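Über uns

Hirnomow ist ein Versand für Knabbereien und Trockenfrüchte aus Nordeuropa. Wir rösten, mischen und verpacken selbst und verschicken nach Deutschland, Österreich und in die Schweiz.

Wie es angefangen hat

Tiina Aaltonen hat zuerst für einen Marktstand in Turku geröstet, mit einem gebrauchten Trommelröster und einer Rezeptliste auf einer Seite. Ihre erste Sorte waren Haselnüsse mit Salz und getrocknetem Dill. Die gibt es bis heute, nur der Dill kommt inzwischen von einem anderen Hof. Als immer mehr Kunden aus Norddeutschland nach Paketen fragten, kam Ulla Honkanen dazu und übernahm Einkauf und Versand. Seitdem sitzt das Lager in Lübeck, die Rösterei liegt im Hof dahinter.

Was wir machen

Das Sortiment umfasst zurzeit 19 Sorten. Den größten Teil machen geröstete Nüsse und Kerne aus, dazu kommen Beerenmischungen, Roggenchips und Lakritzmandeln. Die Roggenchips backen wir nicht selbst, die bekommen wir von der Bäckerei Turunen. Würzen und Abfüllen geschieht bei uns.

Geröstet wird in kleinen Chargen von 3 Kilo. Das dauert länger als in einer großen Anlage, aber wir können jede Charge probieren und bei Bedarf die Zeit anpassen. Mandeln aus einer neuen Ernte verhalten sich anders als die vom Vorjahr, und Kürbiskerne sind schnell zu dunkel.

Beutel gibt es in zwei Größen: 420 Gramm für die Beerenmischungen, 500 Gramm für Nüsse und Kerne. Kleinere Beutel haben wir ausprobiert und wieder aufgegeben – der Anteil an Verpackung war uns zu hoch.

Zutaten

Wir verwenden keine Aromen und keine Geschmacksverstärker. Salz, Kräuter, Gewürze, bei einigen Sorten Rohrzucker oder Honig. Die Lakritzmandeln enthalten Süßholzextrakt und Salmiak und sind für Kinder nicht geeignet. Alle Sorten werden im selben Raum verarbeitet, Spuren von Erdnüssen, Sesam und Milch lassen sich deshalb nicht ausschließen. Die vollständige Liste steht bei jedem Artikel.

Pristano und Sisier

Unter dem Namen Pristano verkaufen wir die ungesalzenen Mischungen, die sich auch fürs Müsli oder zum Backen eignen. Sisier ist unsere Reihe mit Schokoladenüberzug. Sie pausiert im Sommer und ist ab September wieder lieferbar, bei Hitze verschicken wir keine Schokolade.

Bestellen und abholen

Bestellungen, die bis mittags eingehen, verlassen das Lager am selben Tag. Wer in der Nähe wohnt, kann auch abholen, bitte vorher kurz per Mail melden. Bruchware geben wir nur vor Ort ab, solange der Vorrat reicht. Für Büros und Cafés stellen wir auf Anfrage gemischte Kartons zusammen.

Stand: 15/07/2018
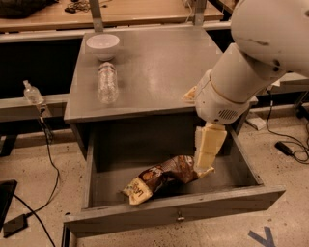

Nadine: Die Haselnüsse mit Dill bestelle ich immer wieder, die Lakritzmandeln waren mir zu salzig. Kommt die Sisier-Sorte mit Preiselbeeren im Herbst zurück?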